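Rotwood Garment Care and Storage Guide
Section 4: Sorting and folding knitwear on a bed
Print this page | E-mail this page
Last updated: Wednesday, April 19, 2023

4.1 Before you start

Use this section for brushed or fuzzy knits, knitted socks and similar soft items. A made bed gives enough room to lay out a full-size jumper. Move pillows and cushions to the head end and smooth the sheet.

1. Check that the items are dry. Damp knitwear must go back to the drying rack (see Section 3).
2. Take small items out of the pile first. Lift socks by the rim of the cuff, with the opening to one side, and let the foot hang free.
3. Pair the socks and set them aside. Do not turn one cuff over the other if the rib is fuzzy or worn. 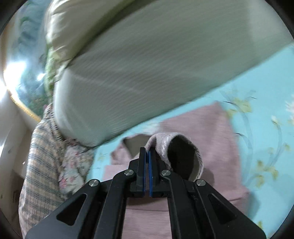

CATEGORY: KNITWEAR, LONG SLEEVES

4.2 Laying out the jumper

4. Place the jumper on the sheet with the neckline towards the pillows.
5. Open the neck until the inside of the back panel can be seen. If the front and back are twisted, correct this now.
6. Pinch a single fold of the body near the lower middle and draw it across to release any thick ridge. A ridge running diagonally from the neckline, as on the pink jumper, means that one side of the body is still doubled over.

CAUTION: Do not pull a brushed knit by single fibres. Take hold of enough fabric to spread the load.

7. Bring out any sleeve that is folded inward along the side of the body.
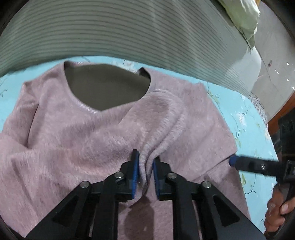 8. Smooth the body from the neckline to the hem with the flat of the hand, following the direction of the pile.
9. Straighten both sleeves. Loose folds at the shoulder and elbow should be eased out towards the cuff.
10. Check the neck edging. A thin braided-looking trim, such as the silvery one on this crew neck, should lie in an even curve. Do not press it with an iron.

Note: A few soft wrinkles along the shoulders are acceptable at this stage.

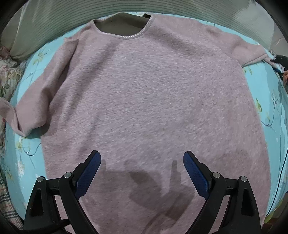
Reading time for this section: 2 minutes

4.3 Folding

11. Turn the jumper face down, keeping the neckline at the same end.
12. Fold one side of the body to the centre line and lay the sleeve back along the fold. Repeat on the other side.
13. Bring the hem up to the neckline in two equal folds.
14. Turn the bundle over and place it on the shelf or in a Wavumley storage bag. Do not hang.

CAUTION: Do not compress brushed knits in a vacuum bag. The pile may be permanently flattened.

Related items
Section 3: Drying knitwear flat
Section 5: Wavumley storage bags, sizes and labelling
Section 7: Removing lint and pilling
Verbruggen shelf inserts: fitting instructions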